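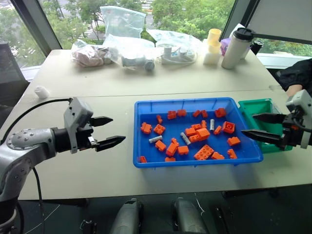 Handout 2: Sorting mixed parts
Course lead: Bushra Hashmi

Last session ended with a long argument about what counts as sorted. Jawad Magsi's position, that a tray is sorted when he is tired of looking at it, got some support but will not be accepted on the worksheet.

Our working rule: one kind of thing per container. Orange bricks stay in the blue tray. Anything that isn't a brick goes in the green bin. Size does not matter yet — we get to studs in May, and you will miss these days.

Pick the odd items first. They are few, and the bricks can wait.
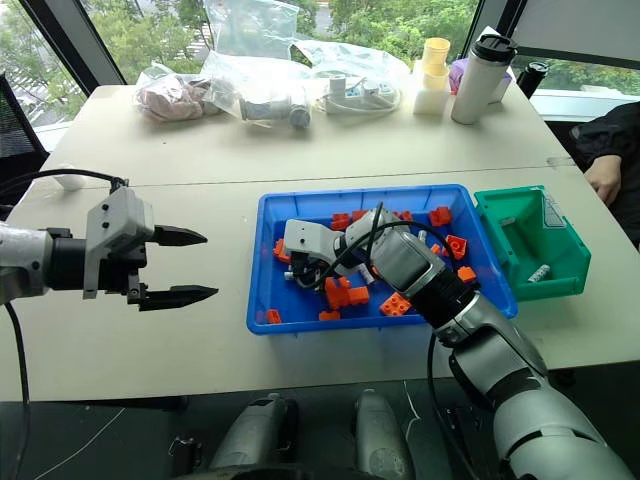
Do I have to pull apart bricks that are stuck together?
Leave them joined for this exercise. A joined pair is still brick, and it stays in the tray.

Common errors, from the last 40 worksheets: moving bricks around to feel busy, and starting over after one mistake. Waqas Malik managed both in under 10 minutes.
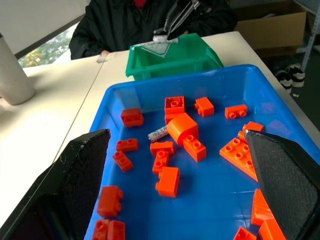
Scraps of paper are not bricks either, so the rule covers them. Write down anything you hesitated over, with one line on why. "It looked at me" was funny the first time.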